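2022-01-08
Prestia 組立棚プロジェクト 進捗報告(Colmont 助成ご担当者様)

部屋の整理と、白い部材を使った組立作業の報告です。年明けから一気に進み、うれしい報告ができます!白い筒状の部材は900本が納品済みで、表面に印字のない無地の仕様に統一しました。

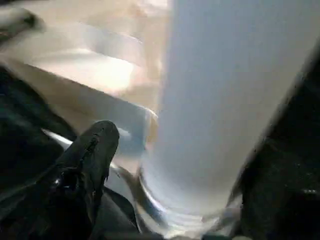

検品は26箱まで終わり、残りは4箱です。不良はまだ出ておらず、この調子なら3月の引き渡しに十分間に合います。

## 部屋

床はベージュのタイルのまま使います。配線の引き直しはこれからで、業者の Whiteley に見積もりを依頼しました。
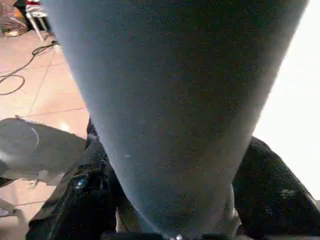 *作業室の床。黒いケーブルと白い脚の家具*

## 小物の整理

仕切りの多い整理箱を試しています。細かい部品を区画ごとに分けられるので、探す時間がぐっと減りました。とても気に入っています。 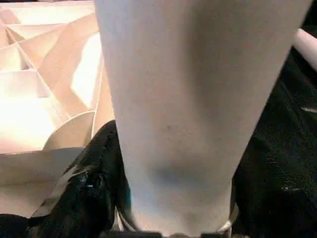
*淡い色の仕切り付き整理箱(左)*

## 組立

三角形の白い枠に長い筒を立てる工程に入りました。角の丸い受け口に筒を合わせる作業は、やってみると楽しいものです。次回までに5台を組み上げ、Wamance の展示室に並べます。

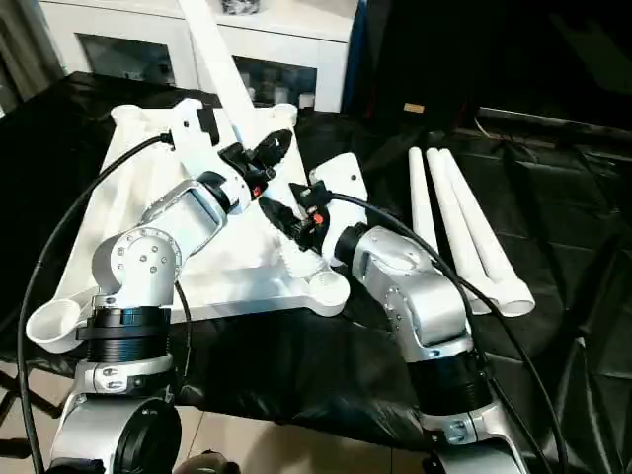 Liam Haslam からは、受け口の向きを先にそろえておけば二段目がずっと楽になる、ぜひ手順書の最初に書いてほしい、との意見がありました。次の版に入れます。

Rhonda Després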